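Home | Notebook | Kitchen line | Sim runs | People | Search
Last updated: January

Friday, kitchen counter simulation

Started at the desk with Dilek before the Litbridge people came online. We are still on the clearing task, the one Zenness wants to put in their staff canteens for the evening shift. Build 582 loads without the old error, so I left the physics settings alone and only worked on the reach of the left arm.

The left gripper has to come in to the counter near the wine bottle without touching it. On Tuesday's build it went too low and the elbow came too close to the granite. I raised the approach by 4 cm and made it slower for the last part. I am not sure yet that slower is what the canteen wants, but I prefer to have it safe first and quick later.
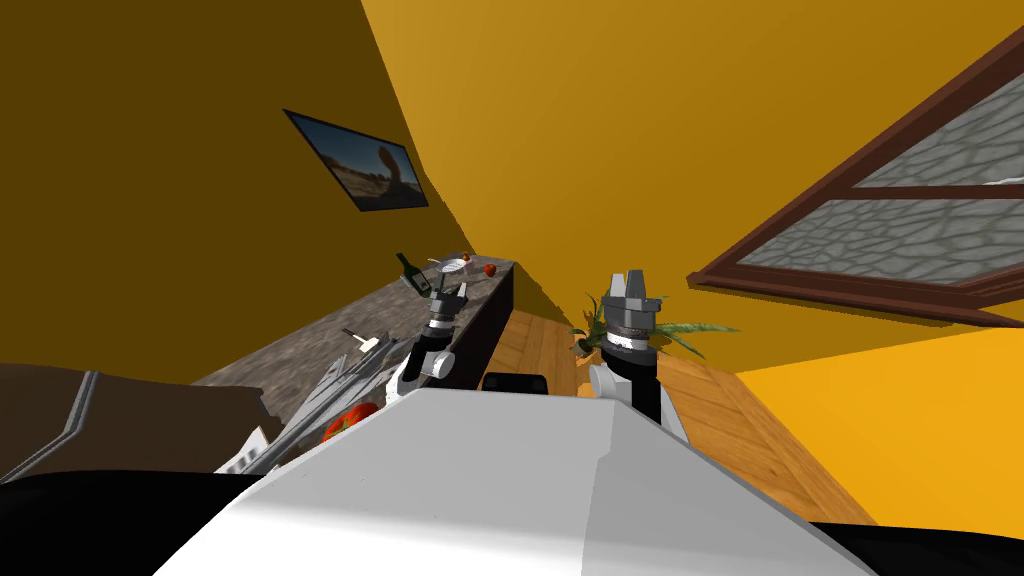 Maeve telephoned from Dolan, where she spent two days with the evening staff. What she told me is more useful than my numbers, so I write it down here. The people there do not mind the robot taking the plates. They mind that they will have to wait for it. At present one person clears and one person wipes, and they talk while they do it and change places when they are tired. In the plan from Zenness, the robot clears and the person wipes after it, so the person must follow the speed of the machine all evening. One woman asked Maeve if she may switch it off when she is in a hurry. We have no answer to this in the specification.

I think the answer must be yes. Gobnait agrees, Åsmund is afraid that everybody will switch it off on the first day and then the trial shows nothing. We talked 5 minutes and stopped, because it is not for us three to decide. I will put it in the letter to Deirdre Carroll.

Also from Maeve: the knives. Now the staff carry them to the sink by hand, each in their own way. If the robot leaves the knives for them, somebody has to know this, and it must be the same rule every evening. Ask Zenness who writes the rule.

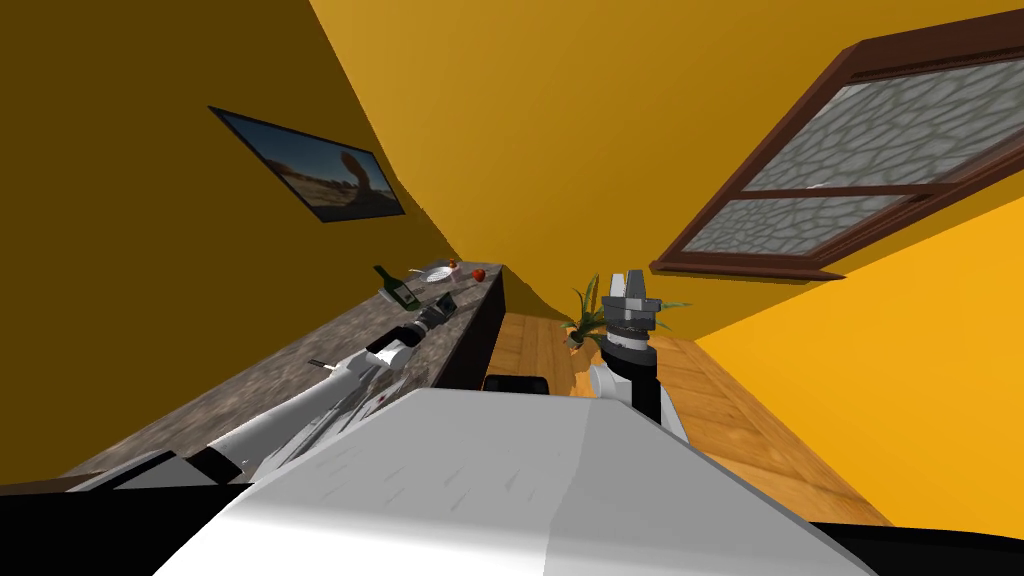
The batch of 100 runs is set up for the night with the new approach height. Right arm stays parked in this batch, only the left one works. Dilek will look at the logs in the morning and mark every run where the fingers come near the bottle before the wrist has finished turning.

To do:
- letter to Deirdre, with the question of the switch and the question of the knives
- ask Clirnlow if their hall has the same counter height as Dolan, I have two different drawings
- Åsmund to write down what the evening staff do now, step by step, before we change anything
- return the spare keyboard to Gobnait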